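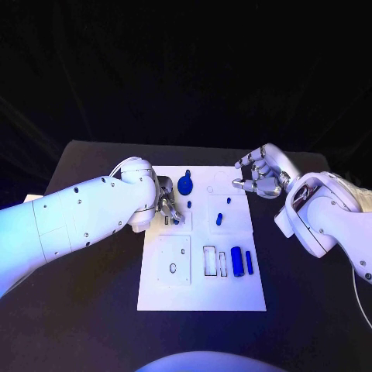 Two arms, one white board and a set of blue pieces at the Pralico workshop, seen from the robot's side of the table.

The newest employee at Pralico spends its shift putting pegs in holes, and by its supervisor's account it is getting slightly less terrible at it.

The company, which rents the back half of a former carpet showroom in Wusness, has been collecting recordings of a two-armed robot working at a pegboard since the end of winter. As of the first week of June it had 1,684 of them that it was willing to keep. How many it had thrown out is a figure the company has but would prefer to discuss another time.

Each recording covers one attempt. A person wearing a headset and a pair of sensor gloves stands on the far side of the room and moves, and the robot's arms move along. A blue piece gets picked up, carried over and put where it belongs, or gets picked up and dropped, or doesn't get picked up. All of it is saved, labeled and eventually fed to a learning system named Innes, which is supposed to work out the general idea from the examples and then do the job with no one in the gloves.

"People come in expecting science fiction and they get a toddler's toy," said Agnes Lennox, who runs the collection work. "Then they put the gloves on, and 20 minutes later they have a lot more respect for toddlers."

The board is white, the pieces are blue, and the whole thing sits on a dark tabletop in front of a black backdrop. Lennox said the plain look was a choice made early, to give the system as little as possible to get distracted by. A later round of recordings will use a cluttered table, a patterned cloth and whatever is in the break room. She is already collecting mugs.

The small pegs are the trouble. The large cylinder can be grabbed more or less any way and will forgive an operator who is thinking about lunch. A small peg has to be pinched between fingertips, and metal fingertips don't tell their operator much. Operators say they end up squinting, leaning and holding their breath, none of which the gloves pick up.

Pralico has 11 trained operators on its list, most of them part-time and several of them students at the community college across the road. Shifts run two hours, with a stop in the middle for what the schedule calls wrist time. The first group on a given morning starts at 7:30, a slot described by one operator as "quiet, if you don't count the fans."

Training takes a couple of afternoons. New people begin with the big pieces and are moved to the pegs once they can get through a session without saying anything that has to be cut from the audio. (The audio is no longer recorded.)

The mistakes are where the company's two senior people part ways. Gorazd Zupan, who builds and rebuilds Innes, wants more of them. A system that has seen only tidy work, he argues, has no idea what to do when a peg tips over, and pegs tip over constantly. He has asked for whole sessions in which the operator fumbles on purpose and then recovers.

Lennox has gone along with it, up to a point. Fumbling on purpose is apparently difficult. Operators who dropped pegs all morning without trying become oddly graceful when told to do it for the record, and the ones who manage it tend to overact.

"You can tell," Zupan said. "There is a kind of theater in the wrist."

He has set aside 16 recordings he considers ideal failures, and shows them to new hires. Lennox pointed out that two of those are hers and that they were not performances.

As for what all this is for, Pralico's first paying customer is expected to be Della, a maker of hearing-test equipment on the other side of town, where small connectors are still seated by hand. No contract has been signed. The people who do the seating now have been over to see the robot, and were polite about it. One asked to try the gloves, placed every piece on the board at the first go, and was offered a shift on the way out. She said she would think about it.

Innes itself has been allowed to run the board alone a handful of times, late in the day, with someone standing near the stop button. It does well with the large cylinder. With the pegs it has developed a habit of getting everything lined up and then waiting, which Zupan traces to the operators, who do the same thing. The system has learned to hesitate from people who were nervous.

Fixing that means more recordings, made by people who are less nervous, and so the company is hiring. The posting asks for steady hands, patience and no fear of repetition. Experience with robots is listed as optional. Experience with jigsaw puzzles, added at Lennox's request, is listed as a plus.

Collection continues through the summer. The pegboard will be joined in the next round by a board with screw-top jars, which Lennox tried out on her own time and does not recommend.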